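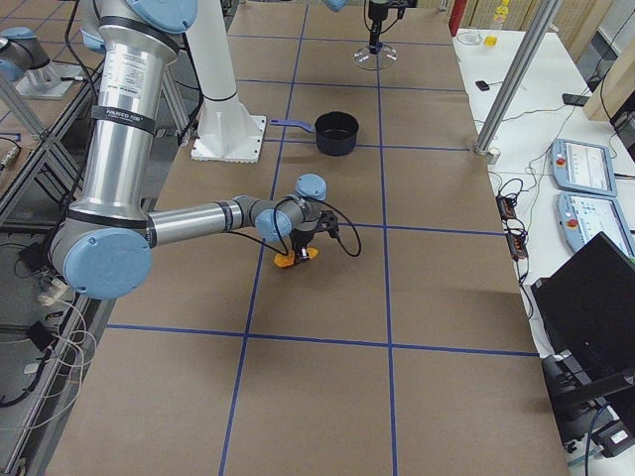 Kraft paper is a strong, usually brown paper made from wood pulp that has been cooked with a mix of strong alkaline chemicals. The name comes from the German word for strength, and it is well earned! Weight for weight, few everyday papers stand up to pulling and tearing as well, and the same basic material turns up as grocery bags, cement sacks, envelopes, gummed tape, table covers and the flat outer layers of corrugated boxes.

History

The process was developed in Germany by Carl F. Dahl in the late nineteenth century, and mills in Sweden were among the first to make paper with it. Earlier methods of breaking down wood either weakened the fibers or worked poorly with resin-rich trees such as pine. The kraft method handled pine beautifully, and that opened up huge stretches of forest that papermakers had mostly ignored. In the 1930s the recovery boiler, which burns the spent cooking liquid for energy and gives back the chemicals for another round, made the whole thing far cheaper to run. Kraft pulping went on to become the leading way of making wood pulp worldwide.

How it is made

Wood chips are steamed and then cooked under pressure in a tall vessel called a digester, in a solution known as white liquor (mainly sodium hydroxide and sodium sulfide). The liquor dissolves most of the lignin, the natural glue that holds wood fibers together, and leaves the long cellulose fibers largely whole. Those long fibers are the secret of the paper's toughness. The used liquid, now dark and full of lignin, is called black liquor and goes off to the recovery boiler. The pulp is washed, screened, spread onto a moving wire mesh, pressed and dried.

The familiar tan color is simply what unbleached pulp looks like. Bleaching gives a white sheet that prints more brightly.

Main types

Sack kraft is made slightly porous so that air can escape while a bag is being filled, and it is often given tiny crimps so it can stretch before it breaks. Linerboard, the heavier grade, forms the smooth faces of corrugated board. Machine-glazed kraft is dried against a large polished cylinder, which leaves one side shiny and the other rough, a lovely combination for wrapping.

In craft and teaching

Plain brown rolls have a devoted following among artists and teachers. Printmaker Efthymia Karamanlidis built her Furnard series, 14 large relief prints, entirely on unbleached wrapping paper, using its warm color as the middle tone. Heather Fairweather's handbook Revenel gives a full chapter to pattern cutting in kraft, which holds a crease well and survives a great deal of pinning.

Recycling

Kraft paper recycles very well, and its long fibers are prized in mixed recycled pulp. Fibers do get shorter with each trip through the mill, so fresh pulp is regularly blended in. Sheets with a plastic or wax coating are harder to process and may need to be kept separate.

See also: Corrugated fiberboard; Lignin; Paper bag; Sulfite process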